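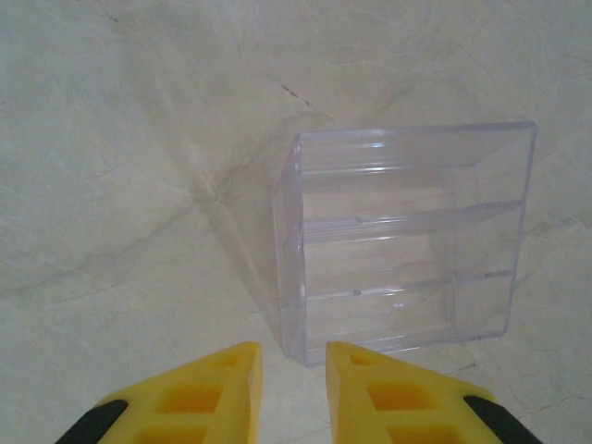 Clear divided box, three compartments. Before filling.

DRAWER MONTH, PART 2

Quick one this time, I'm writing between two loads of laundry. 03/06/2023 and the bathroom drawer is finally getting its turn. A bunch of you wrote back after the junk drawer issue asking what I put the little stuff in, so: clear boxes with dividers. Three sections each. Mine came from Lulalico, the small home shop over in Urkcombe, but anything see-through with straight sides will do the job.

Why clear? I used to have the pretty woven ones. Looked great, and I bought cotton swabs over and over with a full pack sitting right there in the bottom. With clear plastic I see what I've got. Downside is it shows every fingerprint and every speck of face powder, so if that will bug you, go with white.

How I did it, start to finish, in 25 minutes:

Everything out of the drawer. All of it, onto the counter. Wipe the drawer, crumbs in the corners too (how are there crumbs in a bathroom drawer).

Toss the dried-up mascara, the hotel shampoos, the hair ties with no stretch left. Old medicine goes to the pharmacy drop box, not the trash.

Measure the drawer. Inside, not the front. And measure the height! I skipped that the first time and the drawer would not close, had to drive back with the receipt. Leave a little gap for your fingers or you'll never get the box out again.

Then fill. My split right now is hair clips in one section, tweezers and nail stuff in the next, lip balm and the tiny samples in the last one. Tall things don't work lying down in these, they ride up over the divider. Toothpaste has its own spot on the shelf now.

One thing I got wrong — I filled every section to the top on day one. By the weekend it was a mess agian. Leave some room.

Cleaning them: warm water, drop of dish soap, soft cloth. No scrubby side of the sponge, it leaves scratches. The corners where the dividers meet the wall collect gunk, an old toothbrush gets in there. I don't put mine in the dishwasher, didn't want to risk warping.

Other places I'm thinking of using the same kind of box: tea bags, batteries, the sewing stuff, seed packets if they're the short kind. The Cutunon readers group has been doing spice packets in theirs and says it's holding up, taco mix up front where you can grab it.

Still on the list for March: under the sink (ugh) and the linen closet. If you did your bathroom drawer, hit reply and tell me what your sections are, I'll put a few in the next issue. Before and afters welcome, messy befores espcially.

Ok, dryer's buzzing.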